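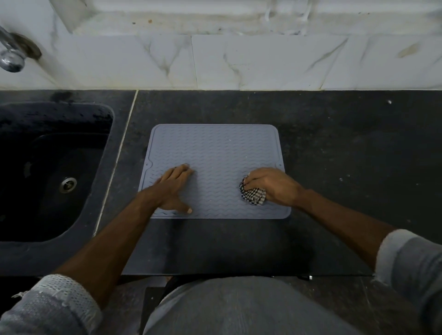

A checkered cloth and a ridged drying mat on the kitchen counter.

Progress report: the Tarine neighborhood stay guide

November, by the guide editor
3 min read
Print | E-mail

Hello again to everyone at the Grurnard travel fund! I owe you news on the Tarine guide, and there's plenty of it, mostly good.

The big one first: the hotel listings are nearly there. We promised you 100 places to stay and I have 97 written up, with addresses, nearest bus stop and what you get for breakfast. The last 3 are guesthouses up on the hill that keep changing their opening months, so I'm holding them back until they settle on something I can print.

The Morelli quarter took me far longer than planned (my fault, I kept finding new streets). I had it down as a cheap place to sleep near the station, but the back half is quiet and leafy and much better for families, so I've split it into two sections. I hope that's okay with you! It adds a page and doesn't change the budget.

Urnano is the weak spot. I've only stayed there in the off season, and the evenings were so dead that I can't tell readers what the noise is like in summer. I'd like to go back for up to 2 nights once the beach bars open. There's money left in the travel line, so I'm only asking for your okay on the timing.

I've also started a section on apartments with kitchens, which wasn't in the proposal. Readers of the old guide kept writing in to ask which rentals had a real stove and which had a kettle and a sad little fridge. It's a fair question, and hotel prices in the old town being what they are, I think a lot of people will go straight to those pages.

Still to do: the airport transfer page (the bus company has promised me the new timetable, and I'm still waiting), the neighborhood map, and a proper read-through of the prices. The map is with the designer now and the first draft looks lovely, though Morelli needs a bigger label.

Could you let me know about Urnano before I book the ferry? The morning boat fills up fast.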